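August, early

Up at six and out before the heat. Walked the ridge road toward Ternstead as far as the second gate and came back along the creek, which is lower than I have seen it. The stones under the footbridge are all showing. Blackberries are ready on the south side and I ate too many of them. My left knee was fine going up and bad coming down.

Breakfast was toast and the last of the plum jam. Then I paid the water bill, 102 dollars, up 17 from last time. I think the hose is leaking at the tap end again. I will put a new washer in before I call anyone.

The main job was the route for the fall walk. I want to go from Flovstead to the coast in nine days and sleep indoors for at least six of them.
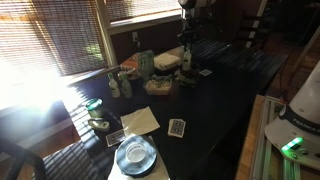
The trouble is still the stretch after Grulell. The old guidebook says there is an inn by the mill, but the inn closed and the next place is a long day on. I could split it by camping at the reservoir, but that means carrying the tent the whole way for one night. The other choice is the bus from Grulell, which runs 2 times a day, and I would feel bad about skipping that part. I wrote to the campground to ask if they rent tents.

Lunch late. Cold noodles and a cucumber. Slept for half an hour in the chair with the radio on and woke up to a program about beekeeping.

In the afternoon I weighed the pack. With food and water it is more than I carried last year, and I can't see why. I took out the second sweater and the heavy flashlight and saved 300 grams on the pair of them. The boots need new laces. I put wax on the seams and left them on the back step.

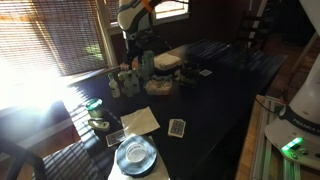 Bottles on the dark table, sun through the blinds.

Rain is forecast for tomorrow night. If it comes I can leave the beans alone. Bed at ten.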